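I have been suspicious of hand wash for a long time. Soap is soap. You put it on, you rub your hands together, you rinse it off before any of the fancy stuff has had a chance to do whatever the label says it does. So when Elmarie Sithole told me I should be writing about the one by our sink instead of complaining about dish sponges again, I said fine, but I wasn't going to be nice about it.

Some background. I went through the comments on my last soap post (362 of them, a number I still can't explain) and most of you seem to think I'm too cheap to judge. Maybe so. I used the Brulemex bar for years and my hands are still attached.

The first thing that bugs me is the collar. Why does soap need a gold collar? It's a ring around the neck of a pump bottle. It doesn't clean anything. Somebody decided that pink and gold together look like a department store, and I guess they were right, because it's the first thing people mention when they see it.
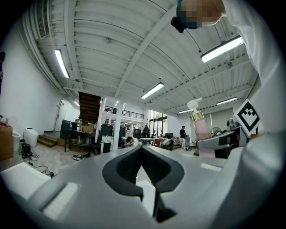
Pink bottle, white pump, gold collar, under the big lights.

Then there's the label. It's Safeguard, which I grew up thinking of as the plainest soap in the store, and now it has niacinamide and fruit acid printed on the front in Chinese. Those are face cream words. Niacinamide is supposed to be good for skin if it stays on your skin. My hands are under the faucet in less time than it takes to read the label, so I'd like somebody to tell me how much of it is still there when I reach for the towel. Oratile Mathebula says hers feel softer. Oratile also switched hand cream the same week, so I'm not counting that.

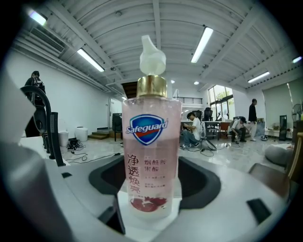 Page last changed: January, 9:40 p.m.

The big characters down the front, 净透焕亮, come out to something like "clean, clear, glowing." Clean I'll accept. I have never once looked at my hands and wished they would glow.

And the pomegranate. There's a nice dark red drawing of one near the bottom, and the liquid is pale pink, so your brain fills in the rest. Mine did too. But a picture of fruit is a picture of fruit, and I've bought enough "lemon" floor cleaner to know how that goes.

What I will say for it is that the bottle is clear. I can see the soap, so I know when we're getting low - the old Clakora one was solid white and always ran out on me with no warning. I'd pick a see-through bottle over a gold collar any day, and this one happens to have both.

Hooman Zamani wants me to try the 300 ml Zwane refill next and pour it into this same bottle to see if anyone notices. I think they won't. I'll put the answers in the comments when I have them.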